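How Does a Robot Pick Up Your Lunch?

Put a packet of noodles on the table. Now pick it up.

Finished? You have just done something that very clever grown-ups have spent years trying to get a machine to do. You probably did it while thinking about something else, such as whether you were allowed to eat the noodles. (Ask first.)

In June I went to the open day at Devus, a robot workshop on the edge of Plultwood, to find out why picking things up is so hard. There was a queue at the door, a sticker to wear, and a talk about not touching anything, given by a person looking straight at me. Then we were let in to see the robots sort the shopping.
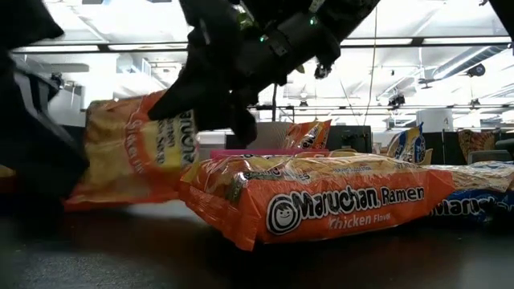

Edit Vida

What were the robots sorting?

Noodles. Packets and packets of instant noodles, orange ones and blue ones, some of them chicken flavour. I had been hoping for something grander, perhaps gold bars. But a gold bar is an easy thing for a robot. It is hard, it has straight sides, and it stays the same shape when you grab it. A noodle packet does none of this.

Think about what a packet is made of. In the middle there is a block of dry noodles, which is stiff but will crumble if you squash it. Round the outside is a shiny wrapper, which is slippery and crinkly and sticks out at both ends in floppy flaps. If you take hold of the flap, you might lift the packet or you might just bend the flap. If you take hold of the middle, you have to squeeze enough to keep it and stop before you make noodle dust.

You know all this without being told. Your fingers worked it out when you were small, mostly by breaking things. A robot has not had that chance, so somebody has to help it along.

What is a robot arm, exactly?

Forget the robots in films, with faces and opinions. The ones I saw had no head, no legs and nothing to say. Each was a black arm fixed at the side of a table, made of stiff pieces called links. The places where the links meet are called joints. You have those too: your shoulder, your elbow and your wrist.

Inside a robot's joint there is usually a motor. Turn one motor a little and everything further down the arm moves with it, in the same way that your hand goes along when you lift your elbow. To put the end of the arm in exactly the right spot, a computer has to work out how far to turn every joint, all at once, and then do the sum again a moment later. It doesn't get bored. I would.

At the end of the arm is the gripper. This is the robot's hand, though it is a rather mean sort of hand. Yours has four fingers and a thumb and is covered in skin that can feel a crumb. Many grippers have just two fingers that open and close. Try it yourself: put a mitten on and use only your thumb on one side and your other fingers on the other. Now you are a robot. Go and pick up a sock, a spoon and a packet of crisps, in that order, and see which one makes you cross.

Why is shiny a problem?

A robot that sorts things by sight needs a camera, and a camera sees light. When a bright ceiling lamp shines on a crinkly wrapper, little white streaks appear all over it. You look at the streaks and think, "That's just the light." A computer may look at them and think it has found a stripe, or an edge, or a completely new kind of noodle.

Then the packet gets moved and all the streaks jump somewhere else. From the computer's point of view this is very unfair.

Words don't help as much as you would expect, either. The name on a packet is easy to read when it faces you, but tip the packet on its side and the letters run downwards. Turn it over, lean it on a friend, and half the name has gone. You would still know what it was. You would know from one orange corner sticking out from behind a cushion. For a computer to be that good, it needs to be shown packets the right way up, upside down, sideways, squashed and half hidden, over and over again.

How many times is over and over?

I asked Dudek this. Dudek was in charge of our group and had the calm voice of someone who has picked up a great deal of dropped shopping. The team's notebook showed 121 tries for that morning, and the plan was to reach 800 by the end of the month.

"And does it get better?" asked a boy of seven, who had got to the front by going under people.

"Slowly," said Dudek. "So did you."

There is a name for this sort of learning. It is called training, and it works a bit like learning to catch a ball. No one can explain catching to you in words. You have to miss a lot. The computer keeps a record of tries, the good ones along with the bad ones, and little by little it changes what it does so that the good ones happen more often.

What goes on at the sorting table?

The job sounds simple. There are bins, there are packets, and packets go in bins. Two arms share the table, one on each side, so each can reach things that would be a stretch for the other.

Sharing is a problem in itself. If you and your sister both reach for the last biscuit, you bump hands and one of you shouts. Robot arms don't shout, they just bump, and then somebody has to come over with a screwdriver. So the two arms must be told where the other one is. If one is busy over the middle, the other had better work somewhere else.

The packets are not put out in neat lines. Some lie crooked and some are underneath other things, and that is done on purpose. At Devus they call the muddle Randness, and they are rather proud of it. If the packets were always in the same places, the robot could learn the places by heart and never need to look. It would be brilliant at one table on one morning and hopeless everywhere else. I know people like that.
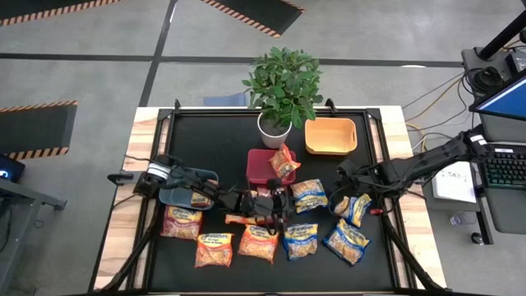 Why is there a plant?

The plant got more questions than the robots did, so Dudek had an answer ready. Real tables have things on them. A kitchen table might have a plant, a newspaper and somebody's homework, and a helpful robot should put away the shopping without putting away the plant. Knowing what to leave alone is part of the job.

It also gives the arms something to steer round. Leaves are good for this, being all different shapes and getting everywhere.

Will robots unpack my shopping soon?

I wouldn't put your shoes on and wait by the door. Sorting packets into bins is one job, and your kitchen has hundreds. There are eggs. There are grapes, which roll, and there is always a bag with a hole in it. There may also be a cat.

But arms like these can be useful in places where the same sort of job has to be done all day long and people get tired and achy from doing it. A packing room is one. Someone who sorts 400 parcels before lunch might be quite pleased to let a machine have a turn.

Try it at home

You will need a tray, three bowls, some wrapped things from the cupboard (with permission), a pair of kitchen tongs and a friend.

Shut your eyes while your friend muddles up the wrapped things on the tray. Open them again and sort everything into the bowls using only the tongs. You choose the rule: by colour, by size, or by which ones you like.

Now do it again with one eye closed. It is harder to tell how far away things are, and you will probably snap the tongs shut on nothing at all.

Last of all, give your friend a second pair of tongs and do it together, without talking. Put the eggs somewhere else first.

Words to know

Link: a stiff piece of a robot arm.
Joint: the place where two links meet and the arm can bend or turn.
Gripper: the part that takes hold of things.
Training: getting better at a job by using lots and lots of tries.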